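An Afternoon at Plikeo's Open House

The Plikeo showroom opens its doors to the public every June, and I went because it was hot and the flyer promised air conditioning. The flyer was truthful. Up to 3,000 people come through over the week, and I believe most of them were in front of me in the parking lot.

You start in the hall of ovens, move on to the hall of slightly larger ovens, and are then released into the kitchens. There are 8 of them, all fitted out by Okix, whose idea of a family home involves a faucet you have to be taught to use. I was taught. I have already forgotten.

Lunch came from the Kiều counter by the stairs, and the noodle soup alone was worth the drive from Josthorpe. I ate it standing up next to a dishwasher with a price tag of $2,000 - the bowl, I was told, should not be placed inside it.

The afternoon belonged to refrigerators. I own one that hums and leans, so I came as an easy audience. The talk on door seals ran long, and a man behind me took notes the whole way through. Then we got to bottom drawers, the subject that has divided my household for years. At home ours holds one lemon and a bag of something green that nobody will claim. The showroom people feel a drawer should be for drinks, lying down, where you can see them all at once. I feel they have never met my relatives, who would not bend that far for a soda.

Still, I liked the stainless steel one at the end of the row. It has a white bin inside with a slotted back wall, bright enough to read a label by, and a small Coca-Cola already lying in it. A Pepsi was held up over the same drawer, and I can report no objections from the Coke.
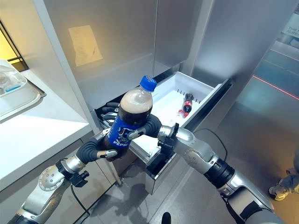
Getting There and Getting Out

Bus 124 from Josthorpe stops at the gate. Parking is free, and leaving the lot took longer than the ovens. Entry costs nothing, though you exit past the dish towels. I bought two.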